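Events > Charity Walk > Speaker Notes

February 7, 2022
By the Samir Walk organising team

About | Routes | Register | Donate | Contact

Notes for the information evening, Wakano hall

Slide 1. Welcome people and thank them for coming on a Monday. Say who we walk for: families who have lost somebody in service, and those who came home and do not sleep well. Speak slowly here.

Slide 2. The route. We start in Prirkormont, beside the bus station, and finish at the Clorkier sports ground. Last year 63 walkers registered. This year we hope for about 70.

Slides 3 to 6. Let them run while the sign-up sheets go round. 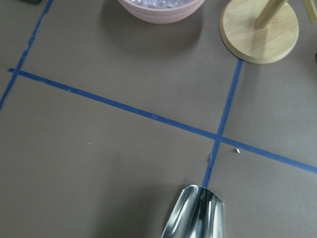
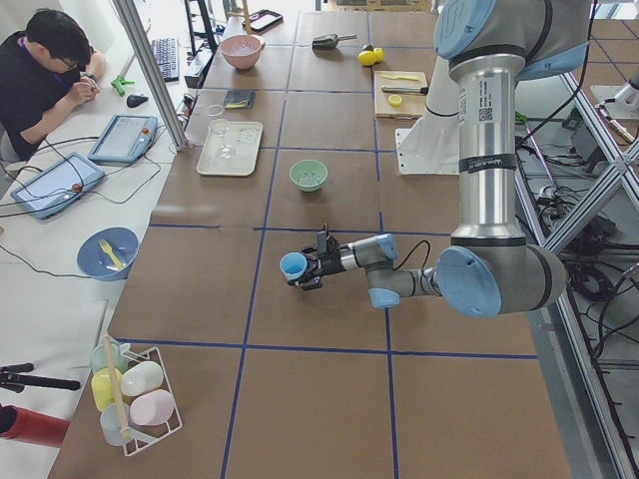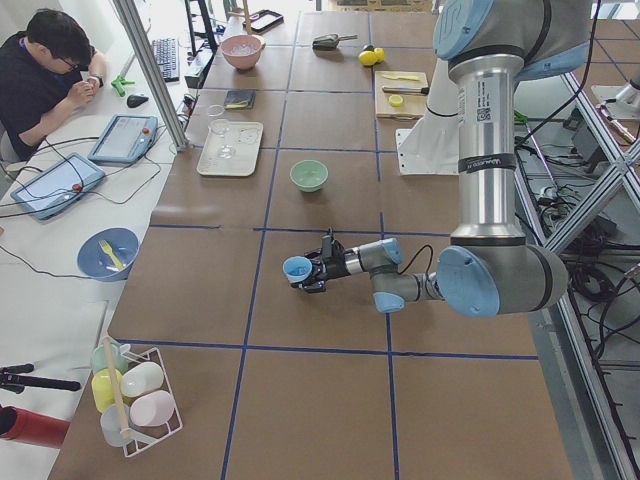
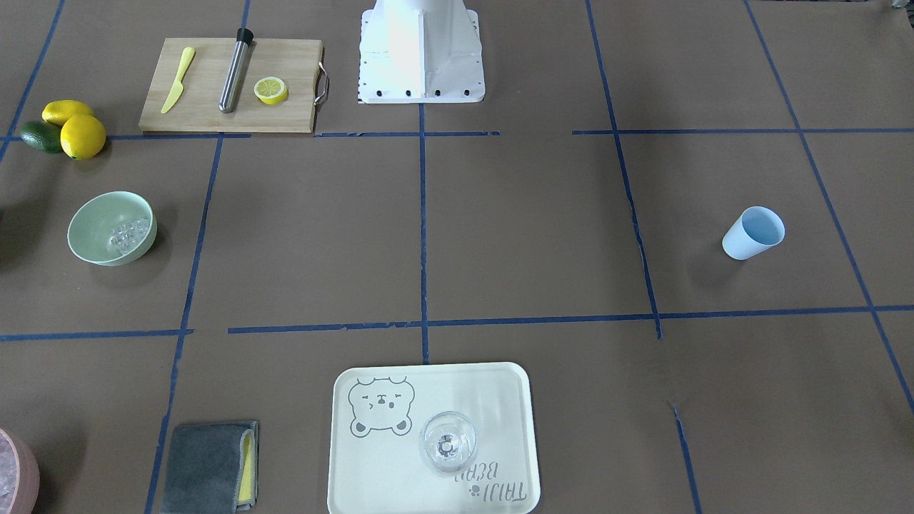 Slides 3–6: tabletop with blue tape.

Slide 7. The money. Each walker finds 5 sponsors, if possible. Explain that small sums are also welcome – many people are shy to ask for them. The online page closes two days after the walk.

Slide 8. Safety. Good shoes, water, a bright jacket. Dogs on a lead, please. If it is icy we take the lower road, and this will be announced by text message the evening before.

Slide 9. Questions. Somebody will surely ask about parking. The answer is the field behind the school, not the church.

Before closing, remind them that the moment of silence is at the bridge and not at the finish. Phones off there. Then tea.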